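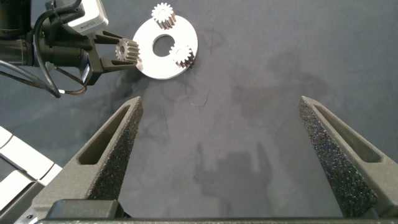 Wrist cam on the right arm, left arm holding a gear next to the carrier disc.

Thread: Bimanual gear placement, learned policy vs. plain old planner
Board: Manipulation software

slowservo
Posted Oct 28, 2020

Picture is from our bench. The task is small spur gears onto a white disc, two arms, a camera on each wrist. We've been running a policy trained on 200 demos and the slides that went upstairs say it "generalizes." I wrote half of that code and I don't believe the slides.

Look at the dark patch on the mat. Every demo we have was recorded on that mat. I put a clean sheet of gray card over it last week and the left arm started stopping short of the disc. Same lights, same gears, same checkpoint. My guess is the network is using the blotches as a landmark. Has anyone seen this and fixed it without collecting everything again?

pinion_head
Crop the image before it goes in. You're feeding it an acre of tabletop and then wondering why it learned the tabletop.

slowservo
Tried it. With a tight crop it loses the other arm, and then the two of them don't coordinate at all. The right arm needs to know where the left gripper is.

pinion_head
It does not need to SEE the left gripper. You have joint encoders on both arms. Forward kinematics, one transform, done. I will never understand why people throw away a number they already have and try to get it back out of pixels.

kelp
Because the transform between the bases is only as good as your calibration. We had Mancuso arms bolted to the same plate and it still drifted after somebody leaned on the table. Vision covers for that.

pinion_head
Then recalibrate. It's a script. Ours runs at startup and takes less time than loading the checkpoint.

tuesdaybuild
What's the success rate, and how are you counting it? I've read too many of these threads where "success" means the gear touched the disc at some point.

slowservo
29 out of 40 on the stained mat. Gear has to be standing on the disc with the gripper open and clear. With the gray card down I stopped after 8 tries because it had missed every one.

tuesdaybuild
OK, that's a better definition than most. It's also a landslide for your theory, except you changed two things. Card is smoother than a mat. Reflections are different, shadows are different. In your picture the right gripper throws a soft shadow on the surface in the gap between its own fingers. If the policy reads height off that shadow, new material will break it and the stain has nothing to do with it.

slowservo
Fair. I hadn't thought about the shadow. I can rotate the mat half a turn and leave everything else alone.

tuesdaybuild
Do that first. One change.

grommet_ii
Or turn on augmentation like a normal person? Color jitter, random background paste, and you never think about stains again. Waltley has it built in.

kelp
Waltley's background paste needs masks. Who's making masks for silver gears on a white disc? The tooth edges come out as mush. We gave up in May and went back to painting the table by hand in different colors, which was dumb but it worked some.

grommet_ii
Works fine for me.

kelp
On what parts?

grommet_ii
Plastic cups.

pinion_head
There you go.

pinion_head
Serious suggestion now. Let a detector find the disc and the gears, let a planner move the arms, and keep learning for the last bit where the gear goes down. We did that with Drarotard and a boring template matcher. When it fails I get a log line telling me what failed. When your policy fails you get a shrug and a request for more demos.

slowservo
I like log lines. My worry is the gear in the gripper. The left arm has hold of it and the view is partly side-on, so the detector would have to cope with the teeth facing the camera on one part and a top face on another. Does template matching hold up for that?

pinion_head
Not great, no. We fit the bore on the parts sitting down and trust the grasp for the one in hand.

tuesdaybuild
"Trust the grasp" is doing a lot of work in that sentence.

pinion_head
It's a parallel gripper. Something round between two flat fingers goes where it goes. I'll take that over a network's opinion.

kelp
Until it slips along the finger. Then your planner places air, with great confidence.

slowservo
Update. Rotated the mat, nothing else touched, 40 more trials on the same checkpoint. 26 good. So it isn't the stain, or it's not mostly the stain. I was wrong and tuesdaybuild gets the point. Next is the lamp: same mat, moved so the shadow falls somewhere else.

grommet_ii
So it does generalize lol

slowservo
To one mat, turned around. I'm not putting that on a slide.

tuesdaybuild
Log the commanded height at gripper open while you're at it. If it's shadow, the error should show up there before it shows up anywhere else. And post the numbers even if they're boring.

slowservo
Will do. Jastier is already recording that channel, I just never plotted it.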